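Stesetti Room Opens Its Shelves in April

Print this page | E-mail this page

Last updated: April, 4:30 p.m.

CLIVSTEAD -- The back room of the Stesetti building, which for many years was a place where people left things and forgot them, will open in April as a lending room for household items. Residents of Clivstead can borrow trays, storage bins, small kitchen tools and folding chairs for up to 14 days without payment.

The work of sorting began in the winter. Fumiko Hamada, who leads the project, said that the first two weeks were only for moving things from one side of the room to the other, so that the floor could be washed. After this the team could start to decide what is useful, what needs repair and what must go to the recycling yard on Murakami Road.

"We found many lids and not so many boxes," Ms. Hamada said. "It was the same with the cups. We had a lot of saucers."

Every item that stays in the room is washed, dried and written in a list. At the moment there are 224 items on this list, and it becomes longer each week. The biggest group is plastic ware: trays, tubs, bins with and without covers. They are kept together near the sink, and the fabric items such as tea towels and tablecloths have their own shelf beside the door.

The room has also received new lighting and two extra power sockets. The cost of this work was roughly 2000 dollars, paid from the rent of the upstairs hall. Painting of the walls was planned too, but it is moved to the summer. The window side had some damp, and the painter, Minoru Takagi, advised to wait until the plaster is fully dry.

Larger objects were a more difficult question. Some of the members wanted to keep only what one person can carry home. Others thought that a family moving into Clivstead may need bigger things for a short time. The agreement is that large items can be asked for, but the borrower must bring a car and a second person -- the building has no elevator, and the steps to the yard are narrow.

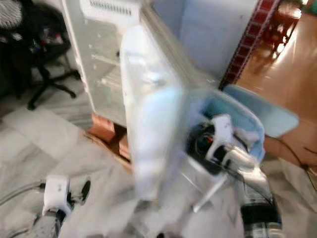 Vira Hutsuliak
Community reporter, Clivstead

Sorting continues in the afternoons until the opening. Light blue trays like the one with the small white cloth in its corner will be lent one by one or in sets, and the borrower is asked to return them clean. Bricks and cardboard, which are used on the floor to raise heavier pieces, are not for lending.

Ximeng Xu is preparing the borrowing cards. Each household gets one card and can have up to five items at the same time. The cards can be collected at the front desk from 10 in the morning, and a proof of address is needed. Children under 16 can borrow together with a parent.

People who wish to give things are asked to come first without them and speak with the desk. Mattresses, paint and broken electrical items are not accepted. The room is especially looking for serving bowls, clothes racks and a good step ladder.

A second room is under discussion in the Mornement district, where the former shoe shop stands empty. Masanobu Kudo, the owner of the shop, has offered it for one year, but the heating must be checked before anything can be signed. A meeting on this question will be held in the upstairs hall after the opening, at 6 p.m., and all residents may attend.

Contact the newsroom | Copyright Clivstead community news. All rights reserved. | Back to top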